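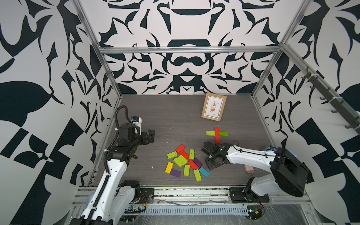
Fig. 2. Two-arm cell with patterned walls, floor and block set.

Home | Products | Guides | Spares | Contact

Print this page | E-mail this page

Indix Bench Cell — Set-up Guide
Section 3: Planning and Budgeting Before You Order

Read this section before you fill in the order form. It is the dullest part of the guide and the one most people come back to later, with an invoice in their hand.

3.1 What the price covers

The basic Indix cell is 1,949 pounds per arm position. That buys the front rail, the mounting plates, the silver framework and the cable tray. It does not buy arms, grippers, wrist cameras, walls or anything to pick up. The word "complete" on the old leaflet referred to the framework, and we have stopped printing the leaflet.

3.2 Working out your order

1. Decide on one arm or two. Fig. 2 has two, each on its own black mounting plate on the front rail. If you may want a second arm one day, order the second plate now. Fitting it later means undoing the rail, and the rail will remember every cable you clipped to it.

2. Choose your arms. The cell takes the Breron light arm or the Sastry bench arm. Both bolt straight on. Mixing the two is allowed, but you will need two sets of spares and a good filing system.

3. Choose your grippers. Two-finger grippers will do for small blocks and most things of that shape. Ask your staff what they intend to pick up, then ask again in a month.

4. Add the boards. Allow one control board for each arm and somewhere on the rail to put it.

5. Add wiring. Measure the longest run, including the loop each arm needs in order to stretch, and order more than that.

6. Choose the walls. Plain panels are cheapest. Patterned panels, such as the black-and-white leaf and scroll design in Fig. 2, are made to order by Plurell and take 42 working days. Have the argument about taste before this period starts.

7. Set aside money for props. Coloured blocks cost very little. A small picture frame costs very little. Approval for either, in most organisations, takes as long as approval for an arm.

NOTE: Hook rails are sold separately and can be fixed high on a side wall. Check the reach of the nearer arm first.

3.3 Costs people forget

Zip ties. Buy the big bag.
Small screws, in the size you have just dropped.
A brush. A wood-grain floor shows up pale crumbs and specks very well, and it will go on doing so.
A bench that does not wobble. We sell one, though a heavy table you already own is cheaper.
Someone's time. Put it in the budget as a real figure — a line reading "in-house" is a way of writing nought.

CAUTION: Do not work out bench space from the size of the floor. Arms mounted at the front corners have bases, shoulders and cables of their own, and these need room too. Measure with the arms fitted and moved to their widest position by hand, power off.

CAUTION: Loose wires along the front rail can be caught by a sleeve. Price the tray lids at the same time as the tray.

3.4 Before you sign

1. Check the width of your doorway against the assembled framework. It can be carried in pieces, but only if you have not yet put it together in the corridor.
2. Ask for arms and plates on one delivery. Plates on their own are hard to explain to Accounts.
3. Keep back enough for one spare gripper.

Prices are reviewed every May. They have not so far gone down.

Go on to Section 4: Unpacking and Checking the Parts.

Related items
Section 2: Choosing a Room
Section 4: Unpacking and Checking the Parts
Breron and Sastry mounting plates: fitting chart
Plurell wall panels: order form
Spares price list

Print this page | E-mail this page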